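## 4. Removing a damaged tile

Read this section through before you start. It covers wall tiles set with Gredeo adhesive. For floor tiles, see section 5.

**Caution:** Wear safety glasses and gloves. Broken tile edges are sharp.

1. Turn off power to any outlet on the wall.
2. Cover the floor and tape down the edges of the sheet.
3. Rake out the grout on all four sides of the tile. Stay in the joint.
4. Drill a hole in the center of the tile at low speed.
5. Work outward from the hole with a cold chisel and a light hammer.

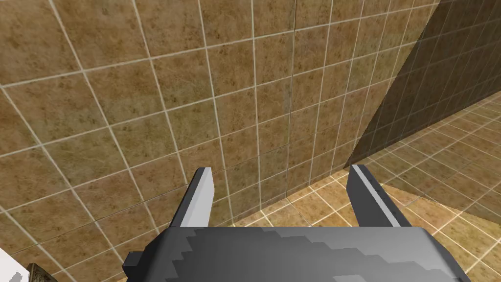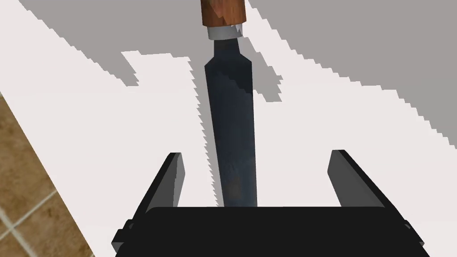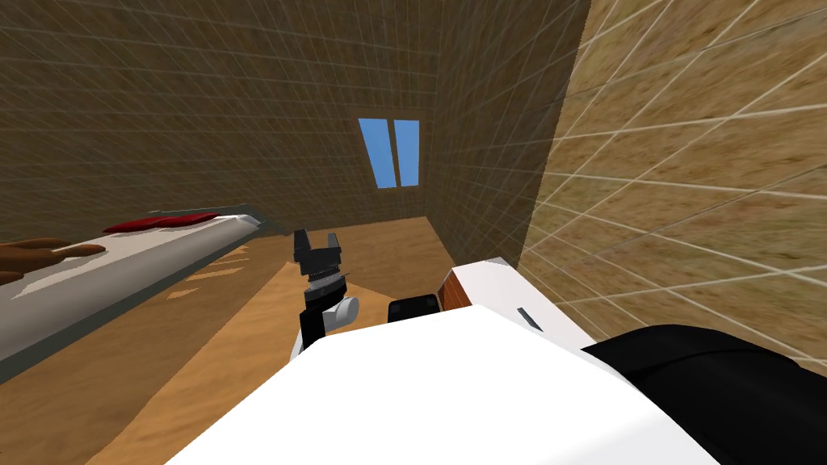
6. Scrape the old adhesive back to a flat surface. Do not use a wood chisel for this step.
7. Vacuum the opening and wipe it with a damp sponge.
8. Wait 20 minutes before you apply primer.

**Note:** If the backing board is soft or crumbles, stop and replace the board first (section 7).

Mix only as much Gredeo as you can use in one session. The standard gray is part no. 603. The white, for light grout, is part no. 1329. Leave spacers in place overnight and grout the next day.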